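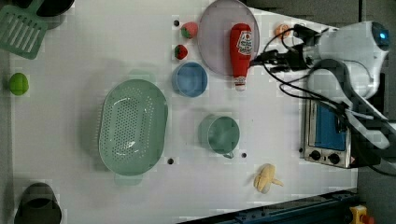
Thư Kim thinks the software is the easy half. It's everything under it that eats your evenings, she told the Hesel workshop newsletter by text - cables, bolts, the table, the cables again. She has been at the Llewellyn Street shop most nights since October, and so has Aba Agyeman, and between them they have a robot arm bolted up next to a white table and a long list of things still to fix.

Short update then, for members who keep asking at the front desk.

The build is called Ulness. It's a kitchen table project, in the sense that the goal is kitchen stuff on a table. Arm picks up an item, puts it where it goes. Plates, a colander, a mug, toy fruit, a ketchup bottle. Toy food for most of it, on purpose. Real strawberries were tried for one evening and the less said the better.

The arm came second hand. Agyeman found it through a Skarkano surplus listing, drove out, paid, drove back with it under a moving blanket. No manual in the crate. The controller came with a password set by whoever had it last, and that took 4 nights to get past. After that it powered on first try.

The mounting frame is shop made, more or less. Blue metal rail, cut on the big saw, drilled on the little press becuase the big one was down. First version flexed. With the arm stretched out over the table the whole thing dipped enough to miss a mug by a finger's width, so it got cross braced and re-bolted, and now the table is tied to it too. Agyeman wants it stiffer still. Kim says leave it alone until something breaks.

The emergency stop sits at the corner, low down, where a person standing there can hit it with a hip. That was a rule from the shop, not up for discussion. If you're in the room while it's running, know where that red button is. If you hit it by accident, fine, say so and they'll reset. Don't reset it yourself.

Cables are the sore spot. They hang off the gripper and loop over the arm, and on long moves toward the back they can drag across whatever is on the table. Last month they took a bowl with them. Plan is a sleeve and a couple of printed clips along the housing. The clips have been printed twice, wrong size both times. Third set is in the queue behind somebody's chess pieces.

How it's doing. Light things with a clear edge go best. The banana is a pain, Kim says, the peel flaps fold and the fingers slide off. Squeeze bottles are hit or miss when they're lying down. Too wide one way, too smooth the other. New finger pads are coming, softer rubber, cut from a sheet in the scrap bin. Agyeman's record is 7 clean picks in a row with nobody touching anything, and then it put a plate down on top of the mug.

Speed is turned way down for now. 30 percent. It looks slow and people complain it looks slow. It's staying there until the frame and the cables are sorted, so please stop asking.

Next up is the toaster oven. Door only, no heat, and it stays unplugged during shop hours. Opening it means the arm has to pull and swing at once, and reaching in past its own cables is going to be ugly. Kim has a path worked out on paper. Agyeman has a different one. They're going to try both.

Money so far: the shop put 90 dollars in from the project jar, for bolts, the stop button housing and wire. Rest is out of pocket. They aren't asking for more, but they would take any of the following if you have it lying around:

spiral cable wrap, wide
rubber sheet, thin, any color
kitchen things in plain bright colors, plastic is best
toy food, espcially anything round

Leave it on the shelf by the door with Ulness written on it. No glass.

Open evening is still planned, starts 7 pm, date to go up on the board when the clips fit. Kids OK, behind the tape. Anyone who wants to help before then, ask either of them, most nights after dinner. Bring your own safety glasses, the shop pairs are all scratched up.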